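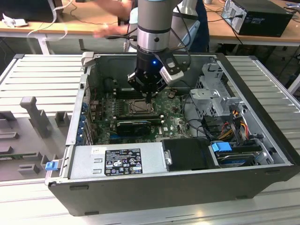 Gripper over the motherboard at the Wiltura open day, side panel off and everything on show.

Okay, I promised a few of you a proper write-up of the Wiltura visit, and I've been putting it off because I took far too many notes and half of them are in pencil on the back of a parking receipt. Going to do it as a thread. Get yourself a coffee, I'm not a brief person.

Some background for the newer folks. Wiltura is a small outfit that works on taking old computers apart with robots. Desktops mostly, the kind offices throw out by the pallet. They opened the lab for an afternoon and let anybody who wrote in come and stand near the benches and ask questions. I wrote in so fast I misspelled my own street.

Athina Dimitriou met us at the door and ran the whole afternoon. She has the patience of a kindergarten teacher and I mean that as the highest praise. A man behind me asked her three times whether the robot was "thinking" and she gave him a fresh answer every time, each one better than the last.

So, the bench. The tower goes down flat on its side on one of those ribbed aluminum tables, open side up, and the arm comes at it from straight above. I had pictured something like a car factory, big swinging orange thing behind a cage. It's much more like watching somebody lean over a sink.

I have been inside a lot of computers (twenty-odd years of fixing them for relatives who pay in casserole) and I have to say that seeing one laid out under a gripper made me look at it all over again. You forget how crowded it is in there. Power supply along one side, drives off in their own corner, and those red and yellow and orange wires bending through like they own the place.

The wires were the subject of the afternoon, really. Athina said screws are a nuisance and metal boxes are easy, and then she sort of sighed and said "cables." A cable won't stay where you last saw it. You move one and two others shift, and now the picture the machine had of the inside of the case is a little bit out of date.

Somebody asked why not just cut them all. Fair question! She said you can, and plenty of recyclers do, but if you want to sell a working drive or power supply afterward then you'd like the plug end to survive. Their whole pitch is getting parts out in a state where a person could use them again.

The other thing I hadn't thought about is the colored plastic. If you've opened an office machine you know the little blue tabs and clips, meaning "a human may touch this bit." The case in my photo has them all down the slot covers and on the drive carrier. I always took them as a kindness to tired IT people. Harsh Pathak, who works on the software side, told me they're a kindness to the robot too, because bright blue against gray metal is about as easy a thing to find as you could ask for.

Harsh was great company, by the way. I cornered him by the coat rack for far too long. He learned on Hinds machines, which he described as "very polite and very slow," and he still misses them a bit. I asked whether he takes things apart at home and he said he owns one screwdriver and can't find it.

He also gave me the numbers, which I know some of you will want. They have a list of 504 desktop models they'd like to handle eventually. They've collected 1029 practice runs so far, and a practice run can be as small as pulling one drive. He'd like to reach 3000 before they show it at a trade fair in August, and he knocked on the nearest desk when he said it.

I asked what counts as a run going wrong and he said most failures are boring. The fingers close a hair too early, or they catch the edge of something and stop. I was glad to hear it, to be frank — I trust people more when they'll tell you the dull ways a thing fails.

A word about the gray holders on the left of the table in the photo, because my sister texted me asking if those were part of the computer. No, they're 3D-printed fixtures. I am very taken with them. I've got a printer in the basement that has mostly made one wobbly soap dish, and I came home full of plans.

There's a sensor mounted right on the side of the gripper as well, the gray and black box. I liked seeing it down there next to the fingers. It's the same reason I hold the flashlight in my teeth when I'm working under the dash. You want your eyes near your hands.

The sorting software is called Woltow and the tray system is called Wollitz, and I mixed them up all afternoon, out loud, in front of the people who named them. Athina told me the staff do it too. She may have been being nice.

The crowd was lovely. Roughly 50 of us, which was plenty for that room, and a real mix: a couple of repair shop owners, students, a retired lady who used to wire telephone exchanges and asked the sharpest questions of anybody. She wanted to know how hard the gripper squeezes and who decided that. Harsh went and got a chair so he could sit down and answer her properly.

I asked the job question, as I'd told you all I would. Athina didn't duck it. She said that where she's visited, this work is done by hand at a tiring pace, when it's done at all, and a good many machines simply go in the shredder whole. She'd like the robot to take the machines that now get shredded. I believe she means it. Whether the folks who buy the equipment will want the same thing, I can't tell you, and she said she couldn't either.

If you ever get the chance to go to one of these, bring a pencil that isn't a stub, and wear shoes you can stand in. The good conversations are all over by the benches and there's nowhere to sit unless Harsh likes your question.

Posting this on 16/04/2020, so if you've come across it a good while later, check with Wiltura for what they're up to now and don't take my figures as current. I'll try to answer replies tonight after supper. And yes, Dad, I'll bring your old tower back, I've only got two screws left over.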